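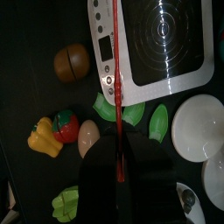
양팔 셀 Kaltach 정비 기록 (11월)

읽는 시간 5분

1/
셀을 맡은 지 다섯 달이 되었습니다. 그동안 메모를 영어와 한국어로 섞어서 썼는데, 나중에 제가 읽어도 이해가 어려웠습니다. 그래서 이번 정비는 처음부터 한국어로 씁니다. 틀린 표현이 있으면 답글로 고쳐 주세요.

2/
셀 이름은 Kaltach입니다. 팔이 두 개이고, 어두운 색 테이블 위에 장난감 주방을 차려 놓았습니다. 흰 인덕션, 접시, 채소 모형, 조리 도구를 놓습니다. 손목마다 작은 카메라가 있고, 바깥에서 보는 고정 카메라도 따로 있습니다.

3/
정비는 그리퍼를 2,000회 닫을 때마다 합니다. 횟수는 제어 프로그램이 셉니다. 지난번에는 제가 알림을 꺼 놓고 잊어버려서 3,273회까지 갔습니다. 고장은 없었지만 왼쪽 손가락의 나사 하나가 손으로 돌아갈 만큼 풀려 있었습니다. 이제 알림은 끌 수 없게 설정했습니다.

4/
순서는 이렇게 합니다. 먼저 두 팔을 대기 자세로 보내고 비상정지를 누릅니다. 그다음에 손가락을 닦습니다. 알코올은 천에 조금만 묻힙니다. 손가락에 바로 뿌리면 틈으로 들어갑니다. 저는 처음 한 달 동안 뿌렸습니다. 죄송합니다, 그리퍼 님.

5/
검은 무광 손가락은 먼지가 잘 보이지 않습니다. 밝은 손전등을 옆에서 비추면 보입니다. 각진 면과 면이 만나는 곳에 제일 많이 모입니다. 면봉보다 부드러운 칫솔이 편했습니다. 면봉은 솜이 남아서 다시 떼어야 합니다.

6/
나사는 양쪽 모두 같은 토크 드라이버로 조입니다. 한 번에 끝까지 조이지 않고 대각선으로 나누어서 두 번 조입니다. 조인 다음에 흰 펜으로 선을 그었더니 카메라 화면에 선이 반짝여서 지웠습니다. 지금은 짙은 회색 펜을 씁니다. 사람 눈에는 조금 불편하지만 괜찮습니다.

7/
손가락 영점. 완전히 닫은 상태에서 값을 읽고 저장합니다. 오른팔은 1,056이 나왔고, 지난번과 같은 값입니다. 왼팔은 두 번 읽어서 두 번 다 달랐습니다. 손가락 사이에 아주 작은 플라스틱 가루가 끼어 있었습니다. 다시 닦은 후에는 값이 안정되었습니다.

8/
손목 카메라 이야기. 인덕션의 검은 유리에 조명이 비치면 동그란 선 위로 흰 줄이 세로로 생깁니다. 노출을 자동으로 두면 이 줄 때문에 화면 전체가 어두워지고, 어두운 테이블 위에서는 그리퍼 끝을 구별하기 어렵습니다. 그래서 노출은 700으로 고정합니다. 단위는 제조사마다 다르니까 이 숫자를 그대로 따라 하지 마세요.

9/
인덕션을 아예 치우자는 의견도 있었습니다. 저는 반대했습니다. 반사가 있는 물건도 주방의 일부라고 생각합니다. 대신 조명을 한 뼘 정도 뒤로 옮겼습니다. 줄은 아직 있지만 전보다 좁습니다.

10/
케이블. 제일 자주 문제가 되는 부분입니다. 카메라 선이 너무 짧으면 손목이 돌아갈 때 당겨지고, 너무 길면 다른 팔에 걸립니다. 저는 손목 각도를 양쪽 끝까지 천천히 돌려 보고, 제일 많이 당겨지는 자세에서 손가락 두 개가 들어갈 만큼 여유를 남깁니다. (제 손가락입니다. 로봇 손가락이 아닙니다.)

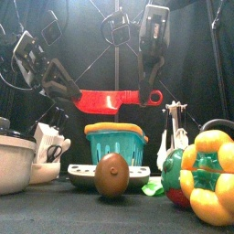
11/
두 손으로 같이 잡는 동작은 마지막에 확인합니다. 빨간 장난감 칼을 한쪽은 날, 한쪽은 손잡이 가까이에서 잡게 합니다. 두 팔의 높이가 조금만 달라도 칼이 기울어서 바로 알 수 있습니다. 비싼 측정기가 없어도 되는 방법이라서 좋아합니다.

12/
칼이 기울면 먼저 그리퍼를 의심하지 말고 팔 받침을 보세요. 이것은 Emrys Maddocks에게 배웠습니다. 저는 하루 종일 영점을 다시 잡았는데, 그분이 와서 받침 볼트를 한 번 만져 보고 "여기입니다"라고 했습니다. 정말로 거기였습니다.

13/
두 팔의 힘 설정도 봐야 합니다. 둘 다 세게 잡으면 서로 당기다가 보호 정지가 걸립니다. 우리는 한 팔을 조금 약하게 설정해서 따라가는 역할을 하게 합니다. 어느 팔이 따라가는지는 작업마다 다르기 때문에 설정 파일 첫 줄에 적습니다. 적지 않은 파일은 실행을 거절합니다.

14/
소품 관리도 정비에 포함합니다. 반으로 나누어지는 장난감 음식은 붙는 힘이 점점 약해집니다. 약해지면 그리퍼가 들 때 혼자 벌어지고, 로봇의 실패처럼 기록됩니다. 그래서 하나씩 손으로 들고 살짝 흔들어 봅니다. 벌어지는 것은 '은퇴' 상자에 넣습니다. 딸기가 제일 빨리 은퇴합니다.

15/
잎 모양 조각은 얇아서 테이블에 붙어 버립니다. 저는 한쪽 끝을 아주 조금 위로 구부려서 놓습니다. 이 방법이 정식 절차에 있는지 질문을 받았는데, 없습니다. 다음 판에 넣으려고 합니다.

16/
부품은 Jirkurlow에서 주문합니다. 손가락 한 쌍은 항상 예비로 서랍에 있어야 합니다. 지금은 서랍이 비어 있습니다. 주문서에 제가 왼쪽만 두 개를 써서 다시 보내야 했습니다. '쌍'이라는 단어를 이제 잘 외웠습니다.

17/
끝나면 기록표에 날짜, 닫은 횟수, 영점, 노출 값, 바꾼 부품을 씁니다. "이상 없음"만 쓰는 것은 금지입니다. 무엇을 보았는데 이상이 없는지 써야 합니다. 이 규칙은 제가 만들었고 제가 제일 많이 어겼습니다.

18/
질문에 답합니다. "정비 시간이 얼마나 걸립니까?" 아침 9시에 시작하면 점심 전에 끝납니다. 케이블을 바꾸는 날은 오후까지 합니다. "혼자 해도 됩니까?" 닦는 것은 혼자 하고, 전원을 켠 상태의 확인은 두 명이 합니다. 한 명은 비상정지 옆에서 다른 일을 하지 않습니다.

19/
추가. 7번에서 '안정되었습니다'라고 썼는데, 정확하게는 다섯 번 읽어서 다섯 번 같은 값이었습니다. 왼팔은 다음 정비 전에 중간에 한 번 더 읽어 보겠습니다. 결과는 여기에 이어서 씁니다.

검색어를 입력하세요 검색 상세 검색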